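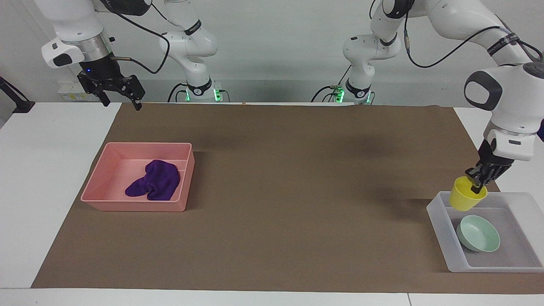 A two-arm bench with parallel-jaw grippers. The left arm is holding a yellow cup over the rim of a tray.

About Bumska

Bumska is an independent test laboratory for robot arms, grippers, cameras and controllers. We compare equipment on behalf of manufacturers, integrators and schools that wish to know how a given combination will perform before they commit to it. We do not sell hardware, and we accept no commission on equipment purchased after one of our reports.

The laboratory was founded by Filipa Bettencourt and Arnaldo Morais, who had worked together on packaging lines and had grown used to choosing grippers from data sheets. Data sheets list stroke, force and weight. They seldom say what happens when a finger meets the thin rim of a plastic cup, or when a cloth has been left in a heap. The first benches were set up to answer questions of that kind for a single client, Wonenska, and the work has continued from there.

What We Test

Most of our projects concern the handling of light household and workshop items: cups, bowls, cloths, trays, small boxes and soft packaging. Such items are inexpensive and easy to replace, and they are demanding for a gripper. A bowl may come to rest on its side. A cloth has no fixed shape. Trays with low walls limit the angle from which an arm can approach.

A standard comparison consists of 100 attempts per item for each gripper under review. Starting positions are drawn from a list prepared before the project begins, and the same list is used for every gripper. Each attempt is recorded as complete, partial or failed, and the operator may add a written remark. Partial results are reported separately and are never merged with either of the other groups.

Two-arm tests follow the same rules, with added measures for reach, waiting time and clearance between the arms. Clients often ask whether a second arm is worth its cost. Our reports give the figures for both arrangements and leave that decision to the client.

Cameras are tested under three lighting levels, from more than one mounting position. Controllers are tested for delay, for recovery after a stop, and for the time a new operator needs to learn the basic motions. For this last measure we invite people from outside the laboratory, who receive 30 minutes of instruction before the first recorded attempt.

How We Work

Every project is assigned to one engineer, who remains the client's contact until the final report is delivered. Before testing starts, the client receives a written plan that names the items, the measures and the number of attempts. Changes to the plan are possible, but they are noted in the report together with the date on which they were agreed.

Work surfaces are covered with plain paper, which is replaced between projects. Finger pads are inspected at the start of each session and changed according to the maker's schedule. Where a client supplies custom fingers, we ask for at least two sets.

All recordings are kept for 5 years and may be requested by the client at any time during that period. Results are confidential unless the client chooses to publish them. A client who publishes must publish the full table – selected rows may not be quoted alone.

Our People and Premises

Filipa Bettencourt directs the test program and signs each report. Arnaldo Morais is responsible for the benches, for calibration and for the training of operators. The staff includes engineers, technicians and a small number of students, who join us for one term under an agreement with the Sethi School of Applied Mechanics.

The laboratory occupies the ground floor of the Falley Building. Bench space is reserved by project, and visits are arranged through the front office. Visitors are asked to remain behind the marked line while an arm is powered.

Working With Us

Inquiries should state the type of equipment, the items to be handled and the date by which results are needed. A first reply is normally sent within about a week. Equipment shipped to the laboratory should be marked with the project number and addressed to Bench Intake, Bumska, Box 1632. Please include power supplies, mounting plates and the current version of the control software.

The laboratory is closed for maintenance during the second half of December. Shipments cannot be received in that period.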